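September, Baltis. I'm Anum Bajwa, and I get to share the news at Arkthorpe this month: Wura, our practice set for learning robot arms, is open to outside labs!

We do it all in simulation. Somebody steers a yellow arm around a wooden table with colored sticks on it, we save the run, and the learning system gets one more example to chew on.

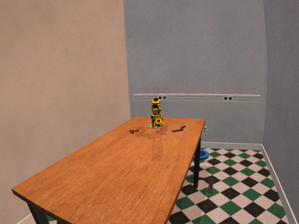

Si-eun Yoon and Ji-hoon Jang have steered 34 sessions so far, mostly after lunch (Ji-hoon swears his hands are steadier then). Slow runs stay in, and so do clumsy ones. I argued for that pretty hard, and Seo-ah Song argued right back for two weeks!
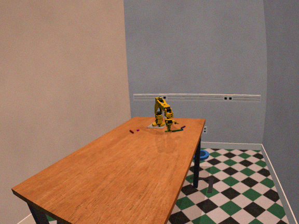
**Availability**

Labs can ask for the set now, and we'll send the session notes along with it. Got a stick layout you'd like us to try? Send it over, we love those.

**Press contact:** Anum Bajwa, Arkthorpe, mornings until 11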